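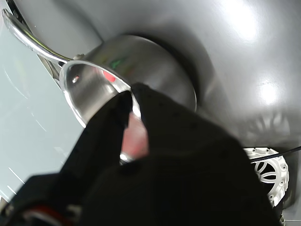 Slide 1. Can it do the dishes yet?
Open with the question my mother asks every Christmas. Pause for laugh. If no laugh, press on.
A gripper on the rim of a saucepan, in a basin. Gripping a pan is one chore. Scrubbing it is another, and putting it in the right cupboard is a third that defeats most of my family.

Slide 2. The Pesen kitchen list
Tadhg Coughlan's list runs to 38 chores. Read out four, no more. Mention that "tidy up" counts as one of them, and let that sink in. 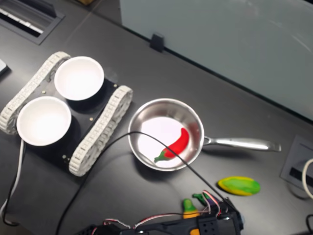 Vendors at this point say "general purpose". Ask the room who'd leave one alone with a gas stove. Don't wait for hands. Wallden quoted us over 1,000 hours of trials, and I'd still like to know who mopped.

Slide 3. What the shop floor wants
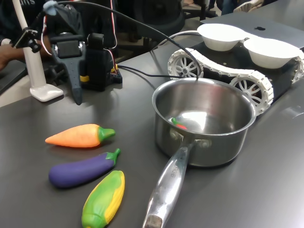 Oldřich Šťastný at Tindeden wants parts moved from bin to tray, all night, without a favourite colour of bin. Kitchens are harder. A toy chili in a saucepan, with carrot, eggplant and corn beside it, is a polite sort of vegetable. Real ones roll, and have dirt on them.

Water here. Then questions until 4:30.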